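Urquhart Lodge: changes to rooms, rates and arrival times
11/05/2024
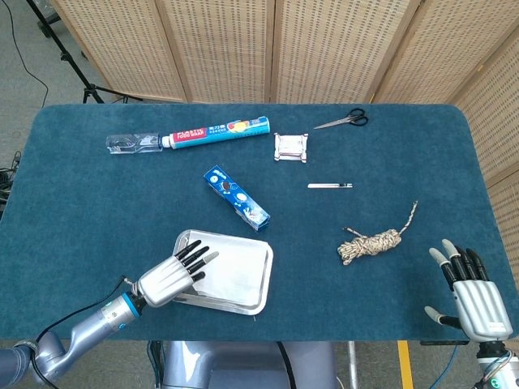 The west wing at Urquhart Lodge has reopened to guests after the replacement of its heating and hot water pipework. All rooms on the first and second floors can now be booked. Room 335 remains closed until August, when its bathroom will be refitted with a level-access shower.

Guests who have already reserved Room 335 for June or July have been moved to Room 329, on the same corridor. It has the same floor area and the same view over the loch, but a bath in place of a shower. The rate is unchanged. Anyone who would prefer a different room should reply to their confirmation message, quoting the booking reference.

Bookings are now handled through Wavon. The previous system, Puveo, will stay online in read-only form so that past invoices can be downloaded. Deposits paid through Puveo have been carried across and do not need to be paid again. Gift vouchers with a Puveo code are still valid, but must be redeemed by telephone.

Check-in is from 3 pm and check-out is by 10.30 am. Luggage may be left at reception before and after these times. The minimum stay at weekends is 2 nights, including for single rooms. Dogs are accepted in ground floor rooms only, with a limit of 2 per room, and are not allowed in the dining room at breakfast.

The Plaro shuttle from the railway station now stops at the lower gate while the drive is resurfaced. Guests with heavy bags or limited mobility can ask for a car to meet them there.

Questions about group bookings should go to Morven Strachan at the reservations desk.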